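I read my whole health insurance policy last night. All 80 pages. I have a snack drawer and a free evening, and I have made poor use of both.

The plan is from Canitz. I picked it in February because the website was a nice shade of green and the monthly price was lower than Wunside's. That was the full extent of my research.

Page 4 says hospital stays are covered. Page 50 says what a hospital is. Do not skip page 50.

For example, the one in Meswood, a short drive from my house, with beds and nurses and a helicopter pad, is "out of network." The one in Pimentel is in. Pimentel is two counties over. I plan to get sick slowly.
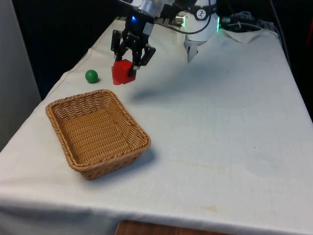
Red cube, green ball, wicker basket.

Back to the policy. My deductible is $2,151. I called to ask where the extra dollar came from and got hold music, then a survey about the hold music.

I gave it four stars. There was a decent flute part.

Second call, a real person! She was very kind. She explained that the deductible and the out-of-pocket maximum are two separate numbers, and that the maximum has things that don't count toward it. So I may go past the maximum. She said this as if it were weather.

Things I would now ask before signing up for any plan: which hospitals, which drugs, is there a waiting period, and does an ambulance count if you didn't choose it. Mine has a waiting period for knees. Both of them.

For the record, Wunside costs almost $50 more a month and covers Meswood. I did the math on the back of the Canitz welcome letter, which has plenty of white space.

Open enrollment is months away. Until then I'm taking the stairs one at a time and holding the rail.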